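Notebook, bench room, Fultside
March 21, 2023
Entry by Dilruba Amarasinghe

Table refit and props, carrying on from the February pages.

Started with the tabletop. The brown edge along the front had gone sticky where the old tape was, so I went over it with a plastic scraper and then a rag with a little rubbing alcohol. It came up fine. Do not use the orange cleaner on this table again. It leaves a film on the wood, and the film picks up every fingerprint. I wiped the whole top twice with plain water and a drop of dish soap, then once dry, going with the grain. Still shiny under the ceiling lights, but that is the finish and there is no getting rid of it short of sanding. Leave it alone for now.

Clear panels next. These are the acrylic ones from Mikuš, the second batch. Protective film was still on one corner and had baked on. Warm water and a thumbnail got it off. Paper towels scratch this stuff, so I moved the roll to the other side of the room and put the microfiber cloths in the top drawer. The triangular corner brackets were loose again. I took the screws out, put a nylon washer under each head and did them back up by hand. No driver on these. The last person to use the driver cracked one, and I will admit that was me.

The spare bracket did not fit. The holes are drilled for the thicker sheet. Put it in a bag with a label and wrote to Mikuš asking for the right one. Their order reference for us is 1294, write that on anything you send them or it goes to the wrong desk.

Props. Went through the play kitchen box from Flikport. We have been buying these piecemeal and it shows. Notes as I went:

Bowls: keep the turquoise one as the standard. It wipes clean, it doesn't slide much, and the color is easy to tell apart from the table. The white one has a chip in the rim and goes in the scrap bin. The steel one is too noisy to be in the same room with.

Soft food: the whitish pieces are holding up better than I expected. The browner patches hide dirt, so check those under the lamp. Hand wash only, squeeze in a towel, leave on the rack overnight. One of the green ones went through the dishwasher in February and came out hard on one side. Threw it out today.

Hard food: the wooden slices with the hook-and-loop dots shed fuzz. Brush them before they go back in the box. I found fuzz in the drawer, on the mat and in my coffee.

Labels: the stickers that came with the set leave glue. Peeled off everything I could and switched to pencil on masking tape, on the storage bags only. Nothing gets stuck on the pieces themselves.

Budget line for props and small hardware is $100 for the rest of the quarter. The replacement bracket should come out of that. Welulance quoted $44 for a new set of soft food with shipping, which I think is fair, but I would like to see whether they sell single pieces first. We only ever wear out the same few and the rest sit in the bag.

Setup I settled on for the simple version: bowl toward the back of the table, one light-colored soft piece out on the wood to its right, everything else put away. I tried it with the bowl close to the front edge and did not like it. You end up reaching around it for everything.

Bowl and soft piece on the cleaned table: 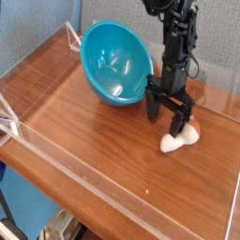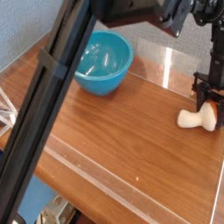
Things still to do. The gray wall fabric needs vacuuming. It holds dust, and the dust comes down on the wood as soon as anybody leans on it. Use the brush head, low suction, top to bottom. I asked for the small vacuum from the front office and was told it is out for repair, so this waits.

The overhead lights are the other thing. I counted on the shade over the window to help with the glare and it does nothing, because the glare is from the ceiling. The replacement tubes in the cupboard are marked 3000 K, which would be warmer than what is up there now. I don't want half and half. Either all of them get changed or none do. Leaving them in the box until we have talked about it.

Drawer order, since it got shuffled again: cloths and towels on top, bags and tape in the middle, hardware at the bottom. Nylon washers are in the tin with the dented lid. There are plenty. The metal ones in the jar next to it are for the shelving and should not go anywhere near the acrylic.

Questions for whoever picks this up:

Do we want a second turquoise bowl in reserve? Flikport changes its colors often and I would sooner have one on the shelf than try to match it later.

Can the soft pieces be stored flat? They are getting squashed in the bag. A shallow tray with a lid would do it.

Left the scraper and the alcohol on the windowsill, cap on tight. Rag is in the laundry. Masking tape is nearly out, added it to the list by the door.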